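Laboratory Technician, Wood Finishes (Ref. 1362)

Mandoston, Savham site. Full time, fixed term to April.

The technician prepares and tests waterborne coatings for interior furniture. Duties include panel sanding, spray and brush application, film thickness measurement, adhesion testing and entry of results in the test log. The post reports to Ginette Caron, Coatings Section.
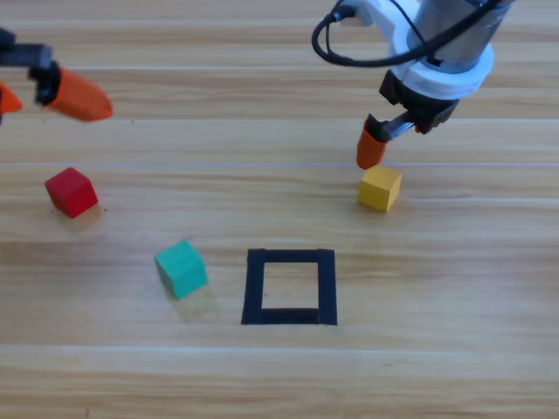
Applicants need an associate degree in chemistry or materials, or over seven years of shop experience with clear finishes. Working knowledge of cross-cut adhesion and pencil hardness tests is required. Color matching experience is an advantage. The post involves standing and lifting cans.

Send a resume and the names of two references to Rafsan Ekanayake, Personnel, by Oct 29, 2020. Quote the reference number.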